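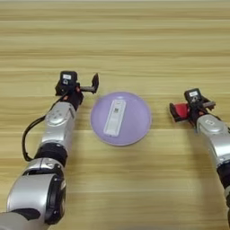
3.2 Placement on plates and trays

Small test kits are awkward to set down on a bare table. They are light and slim, and they slide when a sleeve or a sheet of paper catches them. At the Kernerau site each kit was therefore laid on a shallow round plate before the sample was added, while the Vunach site kept to the flat trays already in use. Both sites worked on the same type of wooden table, and the kits came from one delivery of 1,000, of which 600 were used in the main trial.

A kit was recorded as disturbed if it had turned or shifted by more than 10 mm during the 20 minutes between placement and reading. The starting position was marked in pencil on the plate or tray. Kits placed with any part over the rim were set down again and timed from the second placement.

Figure 4. Kits disturbed before reading, by surface and by time of day.

As Figure 4 shows, disturbance was less common on plates than on trays, and the gap was widest in the afternoon. Dhanial and Hashmi reported a similar pattern for saucers - though their kits were shorter and had square ends. Plate colour was not controlled. The Vunach trays were also wiped between kits, and the plates were not, so part of the difference may come from the state of the surface.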